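Thread on the growers' march next month, for people asking what it's for and how to join in. Posts are numbered so you can find your place.

1/ The Drodton Growers' Union has confirmed the march for June. It starts at the Herrera packing shed at 6 am and ends outside the regional water office in Drodton. The route is 2 km, all of it sealed road.

2/ The dispute is over the new irrigation charge. Growers on the Drirkemari channel were told in autumn that the fixed part of the bill would go up whether or not they took any water. Small blocks pay the same fixed part as the big ones.

3/ The union has two demands. Withdraw the fixed charge, and put growers back on the channel advisory board. Everything else on the placards is up to whoever is holding them.

4/ Fruit and veg growers are hit first. They water through summer and sell into a market where the buyer sets the price. 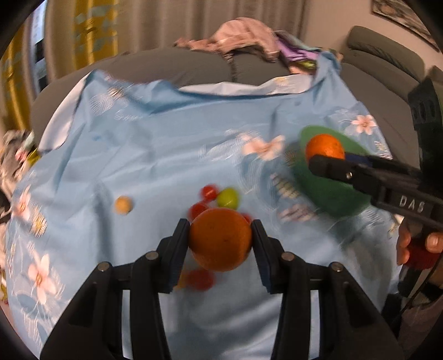

An orange, with some smaller round ones behind it.

5/ Etelka Barta, union secretary, told last night's meeting: "We asked for a sit-down and got a letter. The letter said the matter was closed. It isn't closed for us."

6/ The union expects 2,000 people. Packing shed workers are invited as well as growers. Their hours get cut when blocks go out of production, and plenty of them spoke at the meeting.

7/ Tractors: yes, but registered ones only, and they go at the back. Drivers need to be at Herrera by 5 am. No spray rigs, no trailers with people on them. 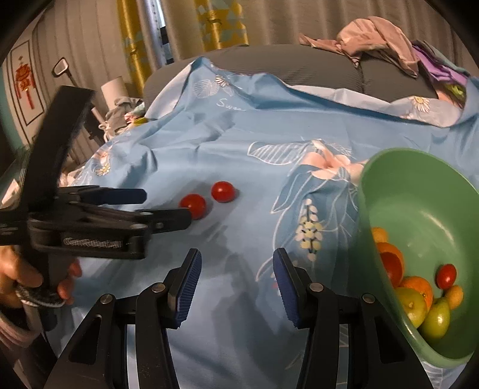 8/ Getting there

Buses leave from Fetitov Hall and from the Drirkemari footy ground. Seats are free for members and their families. Put your name down at the hall — the sheet is on the noticeboard by the kitchen.

9/ The water office has been told we're coming. Speeches are capped at 90 minutes in total so people can get home for the arvo jobs. Bring a hat, water and something to eat.

10/ If the charge isn't withdrawn, members will vote on holding back payment of the next bill. That vote is separate from the march and hasn't been called yet. Please don't stop paying on your own before then.

11/ Replies are open. I'll add bus times here once the drivers have confirmed them.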